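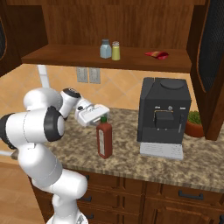
A simulated arm closes in on the sauce bottle, one of the kitchen tasks in the Pratholm set.

The bottle gets knocked over a lot. Tall, narrow, top-heavy once the gripper has it by the neck. In the simulator it tips, rolls under the coffee machine or off the front of the counter, and somebody at Zatel hits reset and goes again.

That is the job, more or less. Reach, grasp, lift, put down. Save it or bin it. Next.

Zatel has been at it since August, in two rooms above a tire shop in Gudava. The goal is 2,000 good examples of an arm doing ordinary kitchen chores, all of them driven by a person with a hand controller, all of them fed to a learning system the company calls Lui. Lui watches. Lui copies. Lui, on the day I visited, was still not very good at sauce.

"It's fine at reaching," one of the operators told me, eyes on her screen. "It's the last little bit. It gets there and dithers."

The last little bit is where the examples matter. A person slows down near the bottle without thinking, lines up the fingers, maybe backs off and has another go. If every saved run is smooth and perfect, Lui never sees a recovery and doesn't know what to do when things drift. So the rules changed partway through. Wobbly runs now stay in, as long as the bottle ends up where it should. Drops go in a seperate folder. There was an arguement about that and it isn't over.

Why simulate? Money, mostly. A real arm wants a real kitchen, real breakages, a mop. The Pratholm kitchen has granite, wooden cupboards, a potted plant behind the coffee machine, and none of it needs cleaning. The software can shift the bottle a few centimetres between runs, change the light, swap the tile colour. Same chore, new look. The hope is that Lui learns the bottle and not the wall behind it.

Whether any of it carries over to a physical arm is another matter. Simulated friction is a guess. Simulated sauce doesn't slosh. Zatel's engineers say so freely, and they plan to collect 700 more runs on real hardware once the first batch is done.

Meanwhile, the operators. Thirteen of them, mostly part-time, a few students, one retired crane driver who is by all accounts the best in the building. Shifts are short. Wrists get sore, and tired hands make lousy teachers. You can see it in the playback, late-shift runs with a jerk at the lift that Lui will happily pick up as technique.

I had a go. Four tries, three bottles on the floor. The fourth I got up off the counter and held it there, quite proud, then set it down too hard and watched it topple.

Into the folder with the drops. The operator had already hit reset.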